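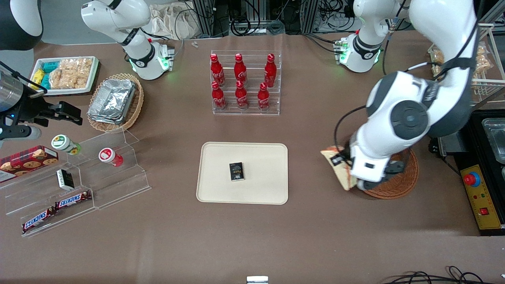
*Snacks and drinks on the table, with a round wicker basket.*

# Gustholm Blocking Sled

Made by Irance in Trerkbridge. Page updated 2022-07-13.

The Gustholm is a steel blocking sled for high school and small college football programs. It takes up to four linemen at a time and comes apart into sections that two people can carry. It works on natural grass and, with the turf runners fitted, on artificial turf.

## Frame

The frame is welded square steel tube with a black powder coat. The front rail and the two rear sections are joined with pins, so no tools are needed to take the sled down at the end of the season. Pins are tethered to the frame. Older sleds had loose pins and we sold a lot of replacements.

The coach's platform sits over the rear sections. It has a non-slip deck and a handrail on both sides. One adult at a time on the platform. Players should not ride on the sled, including when it is being towed.

## Pads and arms

| Item | Detail |
|---|---|
| Pads | 4 |
| Pad width | 19 inches |
| Arm positions | 3 (low, middle, high) |
| Weight per arm and pad | 40 pounds |
| Pad cover | Vinyl, zippered at the back |
| Colors | Black, red, royal blue, dark green |

Each arm is spring loaded and returns to position after the hit. The spring is the same part on all the arms, and it fits the single-player Gustholm too. Set all the arms to the same height when the whole line is working together. For a mixed group you can set them one by one. Push the pin all the way through until the clip closes.

Covers come off for washing. Use mild soap and cool water and let them dry before you zip them back on. Do not use bleach or a pressure washer. School names and logos can be printed on the covers for an extra charge. We need the artwork as a vector file, and we will send a proof before we print.

## Runners

The standard runners are bare steel with turned-up ends. They slide well on grass and wear slowly. On artificial turf they will damage the fibers, so order the turf runners if the sled will ever be used there. Turf runners are plastic caps that bolt over the steel ones. Check the bolts once a week during two-a-days.

Wet grass makes the sled slide farther than most coaches expect. Add sandbags to the rear sections if it is moving too easily. There are hooks for them on both sides.

## Which version

**Gustholm Full** is the sled described on this page.

**Gustholm Two** has the same frame cut down to two arms. It suits middle school teams and practice fields where storage is tight. You can't add arms to it later.

**Gustholm Single** has one arm and no platform. It is used mostly for stance and first-step work with one player at a time.

## Delivery and setup

Sleds leave Trerkbridge by freight truck and arrive on a pallet. The driver will bring the pallet to the curb only, so have people on hand to move it or ask for a liftgate when you order. Lead time is three weeks for stock colors. Printed covers take longer. Orders for August practice should be in by the end of May if you want printed covers.

Setup takes two people. Put the rear sections down first, pin the front rail, then hang the arms. The instruction sheet is in the bag with the spare pins. Look over the pallet before you sign for it and write any damage on the freight slip.

## Warranty

The frame is covered against weld failure for as long as the first buyer owns it. Springs and pads are covered for one season. Rust from outdoor storage is not covered, and neither is damage from towing the sled behind a vehicle faster than walking speed.

## Parts and orders

Springs, pins, covers, pads and turf runners are kept in stock. Please give the serial number when ordering. It is stamped on the left rear section, under the platform.

Schools can order from Irance by purchase order or through Okafor, our dealer for team equipment. Okafor also handles trade-ins of older Irance sleds. For questions about fit or parts, ask for Mikkel Frandsen in the sled shop.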